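Rendosent > Kitchen & Pantry > Snacks > Setting Up a Three-Tier Snack Shelf

How to Set Up a Small Three-Tier Snack Shelf (and Keep It Tidy Past the First Afternoon)

February 18, 2026
By the Rendosent kitchen desk

We got so many notes after our September piece on bread boxes asking what to do about the snacks, the little packets and the crinkly bags that slide around in a drawer and end up at the back behind the rice. So this one is for you, and I'm happy to write it, as I've been through every stage of snack storage there is. I had the big glass bowl on the counter. I had the shoebox. For one whole winter I had a salad spinner with no lid, and I'll say no more about the salad spinner.

What finally stuck at my house is a little open shelf with three levels, the sort that gets sold as a display stand or a plant stand, or sometimes as a doll-sized bookcase. It sits right on the table. You can see everything on it from your chair, you can reach all of it with one hand, and when it starts looking bare you know it's time to shop.

What you need

- A small three-tier shelf, open at the front. Rounded ends are kinder to elbows and sleeves.
- A damp cloth and a dry one
- Your snacks, all of them, including the ones in the car
- A bowl or tray for anything that's already been opened
- A few clips (I use the plain ones from the Ostermann hardware store on our corner, $4 a bag)

Step 1. Pick the spot before you fill anything

A full snack shelf is an awkward thing to move. The bags lean, you tilt it a tiny bit going around a chair, and down they all come. So choose the place first. I like the back of the table, near the middle, where it's out of the way of plates but still easy to get at. Keep it away from the stove and out of strong sun, especially if chocolate is going to live on it. Leave yourself a good patch of clear table in front, too. You'll want that for sorting today, and for unpacking groceries later on.

Step 2. Check that it stands steady

Press gently on each end of the top board. If it rocks, turn the whole shelf a little and try again (old tables have high and low places, mine certainly does!). If it still rocks, look at where the posts meet the boards and see whether anything needs tightening. Then give every level a wipe with the damp cloth, and go over it with the dry one. Crumbs love a corner.

Step 3. Lay everything out in front

Bring out every snack you own and spread it on the table. Don't stack yet. Just let it all lie there so you can see it. My first time I found a bag of pretzels I'd bought for a road trip to Cosel, and I won't tell you how long ago that trip was. Read the dates as you go. Anything past its date goes, anything open gets a clip or goes in the bowl, and anything nobody at your house likes can go in a bag for the neighbors.

Step 4. Sort by size first, then by color

I used to sort by sweet and salty, and it sounded sensible, but it made for a wobbly shelf with big bags and tiny packets jumbled together. Size works much better. Make a pile of large bags and a pile of small packets. Then split the large ones by color, or by kind if that comes to the same thing for you. It looks cheerful, and it also means that anybody putting the groceries away can tell where a thing goes without asking you. That alone has been worth the trouble at our place.

Step 5. Load the bottom first

Start low. Put two large bags on the bottom level, side by side, with a bit of a gap between them so you can get your fingers in. If they're very puffy, lay your palm on each one and ease the air toward the top of the bag. Gently! You're after a flatter bag and whole chips. The printed side should face you.

Step 6. Fill the middle

Two more large bags go here, spaced apart, one toward each end. The middle level is the fussy one because there's a board over your head, so to speak, and a tall bag has to lean a little to fit. Leaning forward over the edge is fine so long as it stays put when you let go. If it keeps sliding out, lay it down flatter or swap it for a slimmer bag. I have tried cramming a third one in and I don't recommend it. You end up pulling out all of them to get one.

Step 7. Keep the top for the little packets

Candy packets go up top, where there's nothing over them and they're the easiest thing to grab. Lay them down one at a time and start from one end, working your way along. A bit of a slant is no problem. Just don't pile them, or they'll slither off the side. Put up a few, leave the rest of the board open, and keep your spares somewhere else until there's room.

Purple bags at the bottom, yellow-orange ones in the middle, and M&M's on the top board:

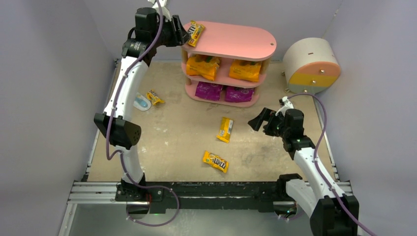
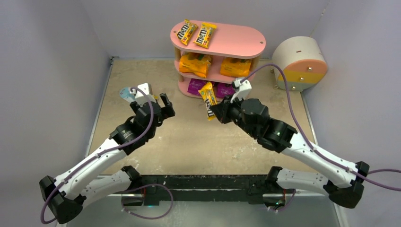 Step 8. Give the odds and ends a home nearby

There will be leftovers from all this. Clips, gum, the single tea bag, the birthday candles. A little drawer cabinet next to the shelf takes care of them nicely, and if the drawers are different colors you can give each one its own job and skip the labels. Mine holds clips in one, sweeteners in another, and the last has become the place for rubber bands, which was never the plan. Set it close to the shelf but leave room to pull the drawers open all the way.

Step 9. Do a quick tidy once a week

This takes me 3 minutes, and I do it while the kettle heats. Straighten the bags, move anything that has wandered back to its own level, and top up the candy. Wipe the boards whenever a level happens to be empty. If the same bag has sat there untouched for a month, stop buying it! We had a seaweed phase that I was very slow to let go of.

A note on refills

Big warehouse boxes are tempting, and I understand, I really do. Keep the box in a closet and bring out only what the shelf will hold. I store ours in a lidded Tadaner bin on the floor of the hall closet, under the coats, and the kids have so far not thought to look there.

Related

How to Clean and Air Out a Bread Box
Small Drawers, Big Help: Sorting the Kitchen Odds and Ends
126 Things to Keep in a Jar
Where Should the Tea Go?
Folding Down a Chip Bag Without a Clip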